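Fix the Workspace Before the Gripper

By Nkechi Okeke, December 2022

Most writing on home-built arms is about grippers. I think the attention is misplaced. In the shared shop at Hallby I logged 421 pick attempts with a printed arm, and 64 of the 96 failures came from the object starting somewhere the arm had not been set up for.

A mat, one open box and a 9-volt battery make a sufficient bench. The mat gives a dark background, apart from its printed lettering. The battery has flat faces and a known size.
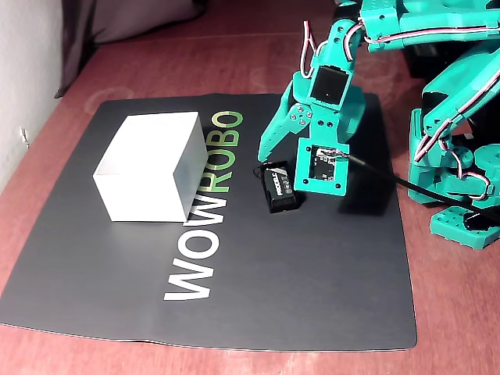 What I Would Standardize

Mark the start position. Screw or clamp the base plate. Tie the servo wires clear of the joints and check them every 5 runs. Change one thing per session, and write it down.

A better jaw can wait until those numbers stop moving. Mine is still the first one I printed.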